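Simulated wrist camera renders with black bars top and bottom — is my cell configured wrong?

Posted by Demyd Karpenko, 3 April 2021
4 min read

We use cookies to remember your login and to count page visits. By staying on this site you accept this. 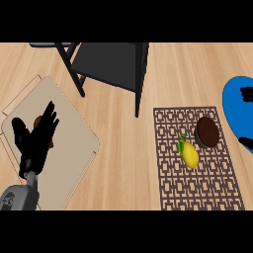
I look after a small two-arm cell at Zirkstead and I am rebuilding it in simulation so we can try pick and place jobs before tying up the real arms. The arms, grippers and floor items all load. The problem is the picture. Every render comes out with a solid black band along the top and another along the bottom, and the part I care about is squeezed into the strip between them.

On the real cell the image fills the full height. I copied the camera settings from the notes Inna Hordiienko left when she set the cell up in August, and as far as I can tell I copied them right. The notes give the mount offset, the field of view and the output size. They don't say anything about padding.

Things I have tried so far:

Restarting the renderer and clearing the cache. No change.

Moving the camera back by 50 mm. I see more floor, and the bands stay exactly the same height.

Turning off the near clipping plane, in case part of the mount was blocking the view. No change.

I also have a second problem that may or may not be related. The gripper renders nearly solid black. I can make out the fingers from their outline, but there is very little detail on them, and when something small and brown is between them I can't tell if the fingers have closed on it or are still short of it. The forearm looks fine. It is light gray and the round joint cap is easy to read. The lemon and its leaves look fine too, so I don't think the whole scene is too dark.

The log has 2,311 lines and no errors. There are two warnings about a missing texture path, both for the gripper package. Do I need to redo the camera calibration before I go any further? It takes most of a morning and I would like to avoid it.

Answer from Viktória Hajdu (accepted)

Don't recalibrate yet. The bands and the dark gripper are separate faults and neither one is calibration.

Bands first. Flat black bars that keep the same height when you move the camera are not part of the scene. They are added after rendering, when a wide image gets fitted into a taller output without stretching it. Somewhere you have two sizes that disagree. The usual places are the sensor block in the camera file and the resize step in the recorder. Check both, because the recorder has its own default and will not tell you when it is using it.

To find out which one is padding, save one image straight from the renderer with the recorder off. If the bars are gone, the recorder is adding them. If they are still there, look at the camera file.

Before you change anything, find out what the real cell does. Some setups stretch or crop the image to fill the height, and then the real picture has no bars but its proportions or its field of view are different from what you think. I would match the real cell even if that means keeping something ugly. If you have a policy or a detector trained on one kind of image, changing the shape will hurt it, and you will spend a week looking in the wrong place.

Now the gripper. Your two warnings are the answer. When the texture path is missing, many loaders fall back to one flat material, and with a black base color you get a silhouette. Do this in order:

1. Open the gripper package and look at the material file. Paths written on another computer often start from that person's home folder.
2. Change them to paths relative to the package.
3. Clear the cache again after the edit. Clearing it before does nothing for you.
4. Reload the gripper only and look at it close up with a plain light.

If the fingers are meant to be black, raise the roughness a little and add a weak fill light from the side. Don't turn up the main light. It will wash out the pale tray and the floor before it helps the fingers.

For whether the grip has closed, read the finger joint position and the contact state. I would not judge that from a single image even with good textures — the fingers hide too much of what they hold.

Answer from Radymyr Vasylenko

Had the same bars on our cell at Clivwood. It was the recorder. Line 264 in our config, yours will be somewhere else. Set the resize mode to match the real camera and that was it. Never had the black gripper so can't help there.

Answer from Stella Langat

Just crop the bars off afterward, it's one line in the script. Takes no time.

Comment from Viktória Hajdu: Cropping works for looking at. If the images go to anything that uses the camera intrinsics, shift the principal point by the same number of rows you cut from the top, or your projected points will land too low.

Comment from Demyd Karpenko: Recorder was padding. Texture paths pointed to Inna's old home folder. Fixing the paths now, will check the resize mode on the real cell next.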